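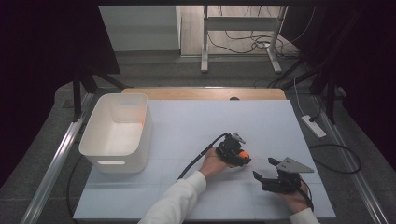

Felicja Czarnecka

June, entry opened 14:10
by F. Czarnecka | 3 comments | 0 shares

Left gripper, jaw width signal: freezing during the ball-to-bin task

Picking this up from Haruto's note on the bench sheet. Replays of the Pisach set on the Haveck arm were dropping the ball early, or carrying it to the bin and then failing to let go. Haruto suspected the replay controller. He swapped the controller config back to the previous one and got the same failures on the same episodes, so the fault is in the recordings.

Went through the set in Gravik this morning. 173 episodes, all the same task: ball taken with the left gripper, placed in the white bin on the left of the board, right gripper held open and clear. In 68 of them the left jaw width goes flat at some point between grasp and release. The value holds at its last good reading, then jumps to the correct one when the signal comes back. The right gripper shows nothing of the kind in any episode.

The pose stream is clean throughout, both hands. Only the width is affected. That is why it got past the check at the end of each session, which looks at tracking loss and file length and does not look at the width channel at all.

What the freeze does on replay depends on where it falls:

- Freeze starts while the jaws are closing. Logged width stays wider than the ball, the arm never grips properly, ball is left behind or dropped in transit.
- Freeze starts once the ball is held. Transit looks normal. The arm gets to the bin and stays shut for the length of the freeze, then snaps open at full speed when the value jumps.

The second case is the one I care about. The retreat motion has usually begun by then, so the jaws open on the way back out and the finger tips can be inside the handle cutout or against the rim. On one replay Haruto had the fingers open against the bin wall and the arm dragged the bin across the board until the force limit tripped. No damage to arm or bin. His hand was not in the area but it could have been – he was about to retrieve the ball. Logged separately on the safety sheet, and Cor has been told.

14:40. Tried to reproduce at the table.

Gripper held still, jaws worked open and shut by hand: no freeze. Ball held, hand still: no freeze. Ball held, normal carry to the bin at a slow pace: froze almost straight away. Same movement with Amber holding the cable up behind me to take the weight off: clean, repeated until I was bored of it.

So it is the cable. On the left gripper it comes out of the back, goes up over the wrist and then down onto the board towards the lower left. With the ball held mid-board there is enough slack. Move across to the bin and raise the gripper to clear the rim, and the slack is taken up by the part lying on the board, which pulls the plug sideways in its socket. The right cable simply trails down past the hand and off the near edge, and in this task the right hand hardly moves. No load on the plug.

15:20. Took the left gripper apart.

Found the strain relief clip inside the rear shell not seated. One of its two lugs is sheared and the other is only just holding. The cable could be pushed in and out of the shell by a few millimetres with very little effort, so any pull on it goes directly to the connector. Under the magnifier one of the solder joints on the connector has a ring crack. With a meter across it and the cable bent sideways the joint goes open, closes again when the bend is released. Good agreement with the freeze.

Power and pose share the other pins, which explains why nothing else dropped out.

I can't say when the lug went. The earliest affected episode is near the start of the set and they get more frequent towards the end.

Why the logger hides it. Gravik fills missing width samples with the last value and carries on. There is a timeout that should raise a warning, but it is set at 500 ms, and most of these gaps are shorter. The few longer ones did raise a warning, in the console window, behind the preview window. I have the console output and the warnings are in it. I was the operator for part of that set and did not see them.

Repair so far:

1. Connector joint reflowed, whole row done while it was open.
2. Clip replaced with one from the spares gripper. This leaves the spares gripper unusable until more clips are printed.
3. Cable tied to the rear bracket ahead of the clip, with a small service loop inside the tie. It is ugly and the tie tail catches on a sleeve if it isn't trimmed flush.
4. Cable rerouted up the forearm and held with a strap below the elbow, so that nothing heavy is lying on the board.

The forearm strap helps more than the tie does, going by how the pull feels at the gripper. Amber finds it awkward when changing over operators. Left it in for now.

16:30. Retest, gripper reassembled. Repeated the carry at normal pace and then at a speed faster than anyone would use for recording. No flat sections in the width. Took the strap off and went again with the old routing: still clean, although I could feel the cable tugging. I would not trust it like that for a full session.

The 68 episodes are marked bad in the index. I have left the files in place so that the new check can be run against them. Haruto asked whether the short freezes could be repaired by interpolation. Where the jaws are steady on the ball on both sides of the gap, probably yes. Where the gap covers the grasp or the release, no, the timing of the contact is exactly what is missing. I would sooner record them again.

Replay on the Haveck arm is limited to reduced speed until the check is in. Nobody reaches over the board while an episode is loaded, including between runs. The ball is fetched with the arm disabled at the box, and a paused replay does not count as disabled.

Open:

- Width check at end of session: flag any run of identical samples while the pose is moving. Haruto.
- Timeout lowered and the warning made to stop the recording. Need to look at what a healthy stream does first, a limit set too tight will stop every session.
- Rate limit on jaw opening in replay, to prevent the snap. Cor.
- Angled connectors from Maes, asked for a price. The present straight ones stick out far enough to act as a lever.
- Open the right gripper and inspect the clip. Not done today.

Comments (3)

Cor Dewulf
Rate limit is in on my branch, not tested on the arm yet. Please don't lift the speed restriction on the strength of it. Also, was the force limit at its default when the bin was dragged? The safety sheet doesn't say.

Haruto Honda
Default, yes. I've added it to the sheet. First version of the width check catches all of the marked episodes, plus some where the jaws are just resting fully open. Needs a condition for the end stop.

Cletus Whitfield
Opened the right gripper. Clip is seated but one lug has gone white at the root, so it is on the way. New clips are printing, thicker at the lug. Keep the strap on both sides until they're fitted.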